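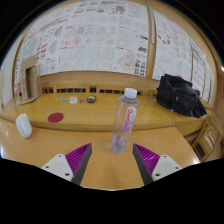 Drinks at Shared Desks and Tables: Frequently Asked Questions
Holloway Study Center, Visitor Services
Last revised 12 September 2023

General

Which drinks may I bring to the reading tables?
Water is permitted at every table on both floors, provided that it is in a bottle with a screw cap or in another container that closes fully. Coffee, tea, juice and soft drinks are limited to the Skolmont Room and the lounge beside it.

Does the cap have to stay on?
Yes, except while you are drinking. Please close the bottle before you set it down, even if you intend to drink again in a moment.

May I use an open mug or cup?
Open mugs may be used in the Skolmont Room only. Mugs from the lounge are for visitors and staff alike and should be returned to the rack by the sink. A mug found on its side on a table will be treated as finished with and collected at the next round.

Is there a limit on the size of a bottle?
There is no limit on size. Each visitor may keep up to 2 bottles on the table. Additional bottles should remain in your bag or in a locker.

Bottled Water

Can I buy water in the building?
Single bottles are sold at the front desk for 80 cents. Payment may be made in coins or with a visitor card. Cases are not sold to the public.

Where should I place my bottle while I am working?
Stand it upright on the table, away from the edge and away from any printed material that belongs to the Center. Where two tables meet, choose one surface or the other. The tops are not always level with each other, and a bottle placed near the join is easily knocked over.

How can I tell my bottle from someone else's?
Many visitors drink the same brand, and bottles left side by side are often confused. We suggest that you write your initials on the label or put something on the neck before you sit down.
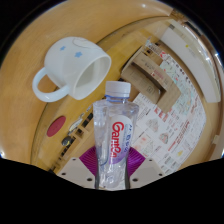
A thin ring or loop under the cap is enough to mark a bottle, and it leaves the label readable. Name tags are also available at the front desk at no charge. Please do not use adhesive tape, as it leaves a residue on the tabletops.

What happens to bottles left behind?
Staff clear the tables at closing time. Disposable bottles are emptied and recycled that evening, whether or not they have been opened. Refillable bottles are taken to Lost Property in Room 112 and kept there until the end of the month.

Where do I recycle an empty bottle?
Recycling bins are located by the stairs and outside the Skolmont Room. Empty the bottle at the sink first and replace the cap. Labels may be left on.

Tables and Wall Notices

What should I do if I spill something?
Move books, papers and electrical equipment out of the way, then wipe the surface with the paper towels kept at the end of each row. Notify the front desk if liquid has reached a seam or run underneath the table. You will not be charged for an accidental spill that is reported promptly.

May I clean the table with my own wipes?
Please use only the cleaner provided, Stolix, which is suitable for our varnished wood. Alcohol wipes dull the finish.

May I rearrange or remove the sheets on the walls?
No. Printed sheets on the walls are put up by staff and by groups with a current booking. To have a sheet added, hand it in at the front desk.

Groups and Events

Can our group order water in advance?
Groups with a confirmed booking may order through our supplier, Flemon. Orders of 300 bottles or more require two weeks' notice. Orders for December must be placed before the end of November.

May we serve food as well?
Food may be served in the Skolmont Room with written approval. It may not be served at the reading tables.

Whom should I contact with a question that is not answered on this page?
Please write to Wanda Gallagher, Visitor Services, in care of the front desk, or leave a note in the box beside the main entrance. Replies are normally sent within five working days.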